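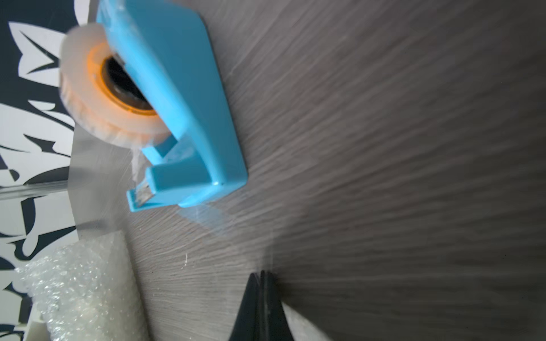

The Pulumbridge Run

The club met in the room behind the gym, and by May it had 8 members and one arm. The arm was called Karia. The name had come with it, printed on a label under the base, and after two years it seemed rude to change it.

The task for the spring meet was to wrap a small package. Every school got the same list: a box, a sheet of bubble wrap, a blue tape dispenser. The arm had to fetch the dispenser, bring it to the box, and let a student pull the tape. The student could not touch the dispenser. That was the rule people argued about on the bus.

The girl who ran the laptop had recorded 183 tries. She kept them in a folder named Jirura, after a town in a book she had liked in sixth grade. In most of them the gripper came down too far to one side and pushed the dispenser along the table. In some it closed on the roll. The two seniors said to throw those out. She kept them and marked them with a red dot.

"What do you want them for?" one of the seniors asked.

"I want to see where it was looking."

So at lunch she sat in the back room and watched the wrist view one picture at a time. The gray table went by in streaks. The finger came up from the bottom like a black pencil. The orange core of the tape roll glowed amber in the middle of it all, and after a while she noticed that her own eye went to it every time. She wrote that down.

The boy who built the fingers read it over her shoulder. He had a sandwich in one hand.

"You think it likes the orange," he said.

"I don't think it likes anything. I think the core was in the same spot for the first week."

They moved the dispenser after that. They turned it, slid it to the edge of the table, set it next to the bubble wrap, and recorded all afternoon. The bus left at five and they missed it. Her mother drove out from Ketilsson to get them both and did not say much on the way home – she had been up since four.

At the meet they drew table 7. The judge put the dispenser down crooked, farther back than anyone had practiced. Karia swung out over the box and stopped. The seniors looked at the laptop. The girl kept her hands in her lap, the way they had agreed.

The arm went down slowly. It closed on the flat side of the blue plastic and lifted.

It had 3 feet to go. The boy was already standing at the box with his thumb and finger out, waiting for the tape.

14 shares | 3 comments

We use cookies to remember your reading settings. Accept | Manage

Contact | All stories copyright their authors | Back to top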